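Speaker notes: Small-item storage in one-room flats
September 22, 2026
Speaker: Maham Khokhar. Slides by Ehsan Paracha.

Slide 1. Title. Leave up while people sit down. Say that questions go at the end, apart from anything about terms.

Slide 2. Scope. The talk covers loose small items only: packets, pouches, spare fittings, things bought in ones and twos. Clothing and bedding were covered by Kálmán Gulyás in July and his notes are on the shared drive.

Slide 3. The bedside basket. Three views, shown together.

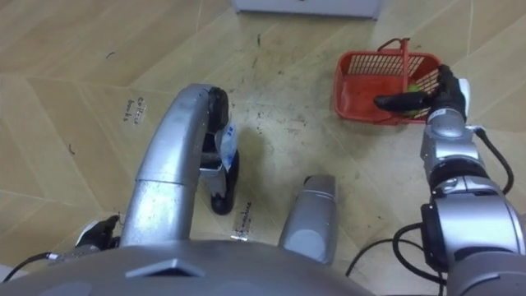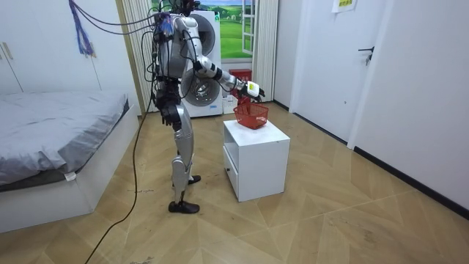
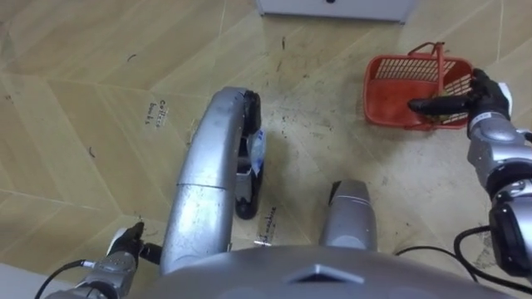

Red plastic basket, perforated sides, one room.

Slide 4. Why an open basket. A lidded box hides its contents and needs two hands. An open basket with a handle can be lifted off a surface in one movement and put back the same way. Perforated sides let dust and crumbs fall through, so the surface underneath has to be wiped as part of the same job. Mention that solid-sided trays collect the crumbs instead and are rarely emptied.

Slide 5. Sizing. The basket should take up less than half of the top it stands on. On a nightstand this leaves space for a lamp and a glass. If the basket is larger than that, it becomes the only use of the surface. Read out the rule, then move on – the diagram explains itself.

Slide 6. What goes in. Soft packets stand on edge with the label facing out. Flat packets lie on top of each other only if they hold the same thing. Anything with a point or a blade goes elsewhere. Small parts that would pass through the openings need a bag or a tin first.

Slide 7. The floor. Packets that slip off a low cabinet tend to end up against the skirting or beneath the nearest appliance. Clear the floor before filling the basket. Sweep first if there is grit, otherwise it is carried into the basket on the packaging. Patterned flooring makes clear pouches hard to spot, and a torch held low across the floor helps.

Slide 8. Laundry next to the bed. In small flats the washer often shares the room with the bed. Keep washing products out of the bedside basket, even when the distance between them is one step. They need their own container, closed, at a height children cannot reach. Mohsin Baloch will probably raise ventilation here. Refer him to the handout.

Slide 9. The Abbasi inventory. Figures from the household listing that Waqas Ghauri compiled:
Items listed: 3,551
Items given a fixed place: 3,259
Flats visited: 24
Point out that the remainder were mostly single items with no others of their kind. These went into a mixed basket in each flat. State clearly that the listing records where things were placed on the day of the visit and says nothing about where they were a month later.

Slide 10. Labels. One label per basket, on the front, naming the group of contents. Lists of individual items go out of date. The Merka scheme uses 2 label sizes; the smaller one fits a perforated side without covering too many openings. The Jisumura scheme uses colour alone – acceptable for one person living alone, less so for a shared flat.

Slide 11. Upkeep. Empty the basket fully once a month. Check dates, discard torn packets, wash the plastic in warm water and let it dry before refilling. Skip this slide if running late.

Slide 12. Contacts and handout. The Fulivetti floor plans are available on request from Ehsan. Collect the spare handouts from the back row before leaving.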